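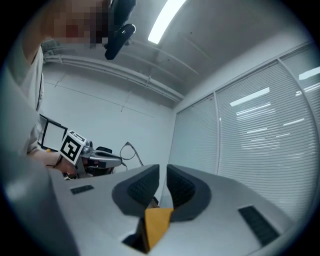
# Partition blind

Home Contents Random article Recent changes Log in

Search this site Go Advanced

A partition blind is a horizontal slatted blind fitted to a glass wall inside a building, usually between a room where people work and a corridor where other people walk past. It should not be confused with the window blind, which is the same object hung on a window and keeps the sun out. A partition blind has no sun to deal with. Its business is with colleagues.

The usual arrangement is white slats over glass, with vertical metal frames dividing the wall into panels, a plain back wall to one side and a fluorescent light on the ceiling. Rooms of this sort are used for meetings, teaching, laboratory work, interviews and the storage of chairs, and the blinds make no distinction between them.

## Purpose

The glass partition became popular with architects as a way of letting daylight reach the middle of deep buildings, and with managers as a way of seeing who was in. The blind undoes both. It is normally ordered within a few months of the glass, often from a different budget, and in some buildings the two invoices have been filed so far apart that the connection has never been noticed.

Manufacturers list the purposes of the product as privacy, glare control and "visual calm". The last of these appears first in the 2254 catalogue from Aerts (the number is a product series and not, as one disappointed reader of an earlier version of this article supposed, a year) and has never been defined.

A closed blind does very little about noise. People who have shut the slats before a difficult conversation tend to speak more freely, and the corridor benefits.

## Construction

The slats are most often aluminium, thin enough to bend and not quite springy enough to bend back. PVC is used where cost matters more, and wood in rooms where somebody senior chose it. Each slat rests on the rungs of a string ladder, and a lift cord runs through a small slot punched in it. The ladders hang from a head rail, which also hides the tilting mechanism, and everything ends in a bottom rail whose only task is to be heavy.

Tilt is worked by a wand or by a pair of cords. The wand is a clear plastic rod with a hook at the top. It comes off. Facilities stores commonly hold a bundle of wands that fit none of the blinds in the building, and the bundle is kept in case this changes.

Narrow panels generally have a blind each. Wider runs may have a single blind spanning two or more panels, which looks neater on the drawing and means that the whole room must be exposed in order to see who is knocking.

Long loops of cord are a strangulation hazard to small children and modern blinds are supplied with breakaway connectors, cord cleats or no cords at all. Older fittings in places that children visit should be changed or have the cords secured well out of reach. This is the one part of the subject about which it is hard to be facetious.

### Between the panes

In double-glazed partitions the blind can be sealed inside the unit and worked by a knob or a magnetic slider. It never needs dusting and cannot be leaned on. When the ladder string slips inside the glass, however, the crooked slat stays crooked for the life of the building, in full view and beyond help. A sealed unit at the Halgate business centre has had one slat down at the left since the week it was installed, and new staff are still told to wait outside "the room with the wonky one".

## Positions

Four positions are recognised in practice.

**Fully raised.** Rare. The slats gather into a thick stack at the top of the glass, where they catch on one side. Usually seen only on open days and after cleaning.

**Open, slats level.** The room can be seen into by anyone of average height who makes no effort. Said to be welcoming.

**Closed.** Slats tilted until they overlap. Whether the convex side should face the room or the corridor is disputed. Tilting them upward towards the corridor stops passers-by looking down through the gaps, but allows a seated person outside to see the ceiling lights, and no complaint about this has been traced.

**Nearly closed.** By far the most common. It results from an attempt at the third position by someone whose hands were full.

Adjacent blinds are seldom at the same angle. Matching them is a popular occupation for people who have arrived early.

## Cleaning

Every slat is a shelf, and dust treats it accordingly. The recommended method is to close the blind, wipe from top to bottom with a barely damp microfibre cloth, reverse the tilt and wipe the other side. Hold the slat near a ladder, as the middle will crease. A soft brush on a vacuum cleaner will do for routine dust. Greasy dust, found wherever the room has been used for lunch, needs a drop of washing-up liquid in warm water and a second cloth to dry.

Covadonga Soler's *Notes on Interior Glass*, still the only book on the subject that can be read for pleasure, gives 60 minutes for a 12-panel wall and adds that this assumes the cleaner "does not begin to care". Soler also warns against the old practice of taking the blinds down and washing them in a bath. They go in quite willingly. Coming out they are a single object with many edges, and the ladders shrink.

Tongs with fluffy jaws are sold for wiping both faces of a slat in one pass. They work well on the first slat.

## Common faults

- **Kinked slat.** Caused by fingers, as a rule those of a person looking out. Can be eased flat over the edge of a table, after which it will be merely wavy.
- **One side higher than the other.** The cord lock has gripped one cord and let the other go. Raise the blind fully, even up the cords and lower it again. Pulling harder is traditional.
- **Tilt does nothing.** The drum in the head rail has worn or come off the rod. Replacement drums are cheap and cost less than the postage.
- **Yellowing.** Affects older PVC. It cannot be reversed, though a whole wall that yellows evenly will pass for cream.
- **Rattle.** Bottom rail against glass whenever the door shuts. Cured with a stick-on felt pad or a magnetic hold-down bracket.

## Alternatives

Frosted film costs less and cannot be kinked. It is also permanent in its opinions, and rooms fitted with it from floor to ceiling tend to acquire a sheet of paper on the door explaining whether anyone is inside. A band of film at eye level is a compromise that leaves the feet visible.

Switchable glass turns cloudy when the current is cut. The Plosach civic offices fitted it to their main committee room in October of the year they opened, and the controls were placed, for reasons of symmetry, in the corridor.

Roller blinds are cleaner and quieter but offer only up and down. Curtains are excellent in every respect and are thought to look like a hospital.

## In planning documents

Guidance varies on whether partition blinds count as furniture, fittings or part of the wall. Under the Flunach scheme, used by several landlords for handing premises back at the end of a lease, the head rail belongs to the building and the slats to the tenant. Departing tenants have been known to take this literally.

## See also

Cord cleat; Head rail; Manifestation (glazing); Suspended ceiling; Vertical blind, decline of

Last edited 24/04/2020

## Reader comments

**slatternly**
The felt pad thing works. Use the thin ones though, I bought thick and now the rail sticks out and people catch their sleeves on it.

**M. from Estates**
Wands are NOT interchangeable between 16 mm and 25 mm slat blinds, could this be put in the article please. We have a drawer of them as well.

**tiltandlift**
Convex side to the corridor. I don't see what the dispute is.

**slatternly**
Convex side to the room, surely? Otherwise the dust shows.

**greyskirting**
Is the Soler book still in print? Our library copy went missing and the only one I can find online has water damage, from a bath by the look of it.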